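Stellgate Padded Folding Surface: four months of laundry later

Posted 3/4/19

I fold a lot of jerseys. My household has two basketball players in it and one person (me) who runs a small resale shelf on the side, so between the wash and the packing I have something mesh and slippery in my hands most evenings. For years I did all of it on the dining table, and for years I ended up picking half of it off the floor. Mesh on a varnished table is like trying to fold a fish.

So in December I bought the Stellgate padded folding surface, the gray one, and I've been telling everyone I know about it ever since. Time to write it down and stop bothering my neighbors!

What you get

It's a flat upholstered top, light gray, that sits on its own low base. Mine came in one box with 20 screws and a little wrench, and I had it together before dinner. The top is firm with a bit of give. Think of a good bench seat, or the ottoman you wish you had. The cover zips off for washing, and it went back on without a fight, which I can't say for my couch cushions.

I looked at two others before I picked this one. The Jasum is cheaper and folds flat against the wall, but the top is bare board and I already own a bare table. The Elon has a nicer cover and drawers underneath, and if I had the room (and the money) I might have gone that way. The Stellgate sat in between, and it had 528 reviews when I ordered, most of them from people who sew. Hardly any talked about laundry, so I hope this helps somebody.

How it handles slippery stuff

This is where I fell for it. The cover has just enough grip that the fabric stays where you put it. You can lay a sleeve hole flat, let go, reach for the other side, and the first side is still waiting for you. On my old table it would have drifted away by then. Basketball jerseys are my worst case – big armholes, thick printed letters that want to stay stiff, mesh that wants to slide in every direction – and they are so much easier on this thing that I now save them for last as a treat.

My routine goes like this. The clean jerseys come out of the basket in a heap, I drop one in the middle, and the finished pile grows off to the right where I can reach it. A red Bulls 23 is a good test for any folding spot, with all that lettering across it and the striped trim that you want to keep lined up. 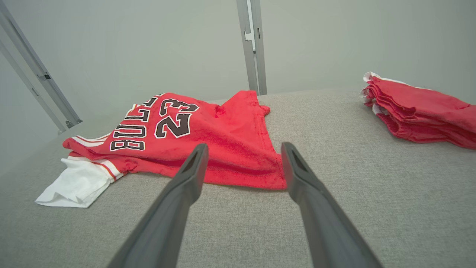 Size and height

There's room for one garment being worked on and a decent stack beside it, and for me that's plenty. An adult hoodie fits with the arms out if you go at it on the diagonal. Bed sheets, forget it. I still do those on the bed. The height is right for me standing, and I'm on the short side. My taller half leans over it a little and complains after twenty minutes, so if you're tall, get a stool or measure first.

The light color is a real plus for anything dark or bright. I spot loose threads and lint right away, and I've caught two small snags that I would have packed up and sent out without noticing.

What I'd change

The cover picks up lint, and pet hair even more so. A sticky roller once a week takes care of it. I also wish the edge were marked with some kind of measuring line, because I like all my folds the same width and I'm still eyeballing it. I ended up putting a strip of tape along one side, and it does the job, but it's ugly. And don't iron on it. The instructions say so and I believe them.

One more small gripe: delivery. Mine sat at the Kushwaha pickup counter for days before I got a message, and the box is awkward for one person to carry to the car. Bring a friend.

Would I buy it again?

Yes, in a heartbeat. I was expecting a slightly nicer table and I got a corner of the house I enjoy standing in. The laundry gets folded the same day now, most weeks anyway. If you mostly do towels and T-shirts you can save your money and keep using the table. If you've got team gear, swimwear, satin, anything that runs away from you, give it a try. I'm already looking at a spare cover in the darker gray.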